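Black clothes turn gray and get white marks after washing

Posted by zultis_reader, 26 July 2018

Hello to all. I moved to Tiltberg and here the water is very hard. My black clothes were good before, but now they look gray after some washes, and also there are white marks like chalk. I wash at 42 degrees with powder, the long program. Is it the water or is it me? I don't want to buy everything new.

3 replies

Backlund

Use less powder. Problem solved.

Marit_from_Stokberg

I had the same trouble for several years, so I will try to write everything I know. The white marks are very often powder which did not dissolve. Change to liquid detergent for dark things and wash them in cold water, inside out. Do not fill the drum to the top, the clothes need space to move. I also choose one extra rinse.

For drying I don't use the sun. I put black things flat on the bed in the spare room.
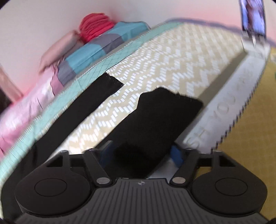
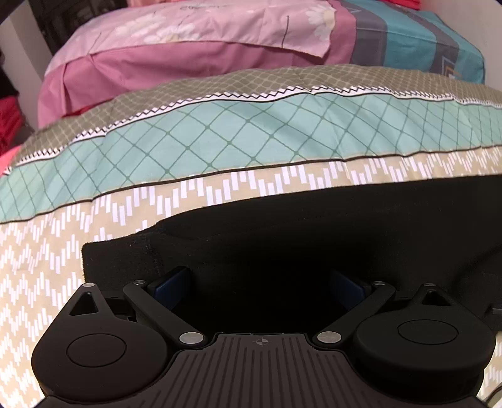 If the gray is already there, you can try white vinegar in the rinse, half a cup, but please never together with bleach. It takes away some of the chalk. The color which is really lost will not return, for this you need textile dye. I dyed two skirts last August and one became nice, the other has spots until today.

olddrum13

Vinegar is not good for the rubber parts in some machines, read your manual first. Mine says no. I run the machine empty with citric acid every 3 months and the towels became softer too, but about black clothes I can't say, I wear mostly beige.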